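The Far Corner of the Desk

By Embla Lindholm

Every desk has a corner where bottles go to retire. Mine is at the back, on the right, out of reach of the elbow and therefore of the conscience. In September it held a cold tea I had opened for a deadline, a second cold tea I had opened because I forgot the first, and a syrupy red thing from the Prarnmont station kiosk that I bought by mistake and was too proud to throw away.

I went to see Njål Løken, who restores office furniture in Nadthorpe and has handled 315 used desks, 175 of them white. He says he can read an owner from the rear corners. Drawers get emptied before a sale – people are ashamed of drawers – but the rings at the back stay put.

"The front of the desk is what you want to be," he told me, rubbing at one with his thumb. "The back is what you drink."

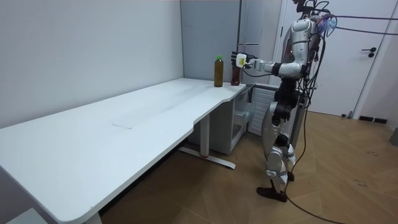
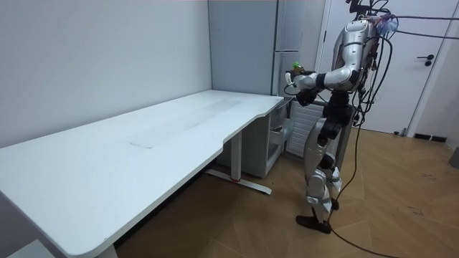
The back corner of a long white desk: bottled drinks, and plenty of clear surface to the left of them.

White is an unforgiving color for this sort of habit. A dark oak top will keep a secret for years. A white one shows every pass of the cloth, and Løken maintains that a gray smear in the middle means somebody cleaned in a hurry with whatever was nearest, usually a sleeve. He recommends warm water, a drop of dish soap and a second, dry cloth. I own one cloth. We moved on.

His rule for bottles is simple enough: one on the desk, with its cap on, and it leaves when you do. Macarena Lagos, who shares the workshop and makes the better coffee, considers this fanatical. She keeps four on the go, sorted by color of cap, and claims never to have picked up the wrong one. I watched her pick up the wrong one twice before lunch.

I have tried the rule for a couple of weeks now. The front of my desk looks the same as ever, and the back corner is bare except for a ring that dish soap won't shift. The red stuff has gone to the windowsill, where it catches the light rather nicely in the afternoons.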